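### 4.2 Understanding of compound interest

The second part of the survey asked 192 adults to compare two savings accounts, one with simple interest and one with compound interest. Most of them chose the right account when the period was two years. When the period became 20 years, the answers were much weaker, and many participants guessed a final balance far below the correct one. Lindemann and Liapis found the same pattern in an earlier study at Firkberg, where the participants were younger. We therefore believe that the length of the period is the main difficulty, and the interest rate plays a smaller role. The labour of calculating by hand was also mentioned in nine interviews.

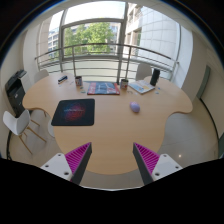

**Figure 3.** Table with mouse pad and mouse.

Does a higher income go together with better answers? In our data the income of the household had no clear link with the score, once the years of schooling were taken into account.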